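The cider makers of Husau do not hurry. Their apples hang on the trees until the first cold nights of November, and only then does the pressing begin. Liudmyla Symonenko bottles 2,000 liters a year, all of it dry.

I tasted her newest one with bread and a hard sheep cheese. It smells of quince and wet hay – a little strange at first – and the finish is long and salty.

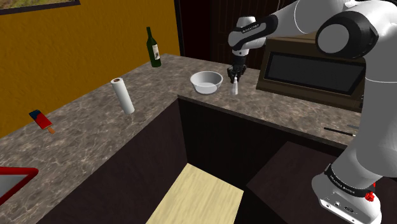

A small white bottle on a marble counter.

Her neighbor Radka Radulović prefers a sweeter style and keeps it for 9 months in old chestnut barrels. For me it is too heavy with food, but after dinner, with a walnut cake, I asked for a second glass.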